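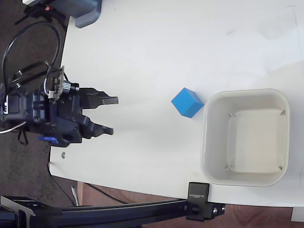

Morning, everybody. I'm Clodagh, and I'm going to talk for 15 minutes about tidying up, which is a funny thing to get on a stage for, but you came, so thank you!

(Wait for Sorcha to get the lights.)

I used to own 40 storage boxes. They all had lids, and I could never find the scissors. So last September I cleared one table completely and made myself a rule that it gets one bin. A plain white square one, no lid, no label, no little dividers. Whatever is loose on the table goes in there before dinner, and the bin gets sorted on Sundays.

Ask the room: who has a table at home they can't see the top of? (Hands. Let them laugh, don't rush.)

Lids are the problem, I think. You have to put down what you're holding, open the thing, pick it up again... my kids were never going to do that. An open bin with a good wide rim, though, they'll use it. Gunnel moved hers to the right side of the table and swears by it.

Next slide.
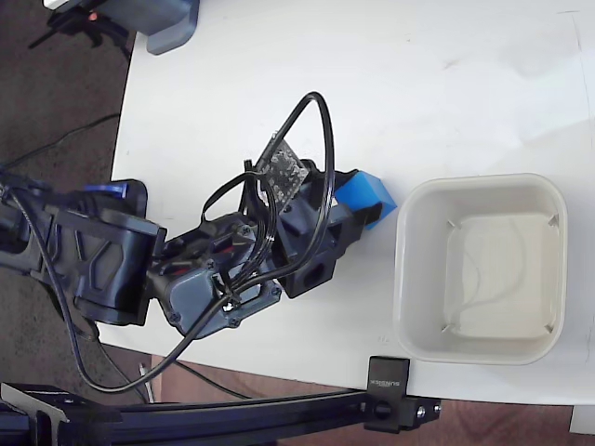 Ustville, Jun 9, 2025

So, one blue block and one white bin. I like starting this small with a group. Pick something bright so you notice when it's been left out, and keep the bin close, right beside it if you can. At the Rollow workshop Senan had his across the room and used it twice.

Skip the part about drawers if we're running over. Gráinne has the handouts by the door, and I'll take questions till they need the room back.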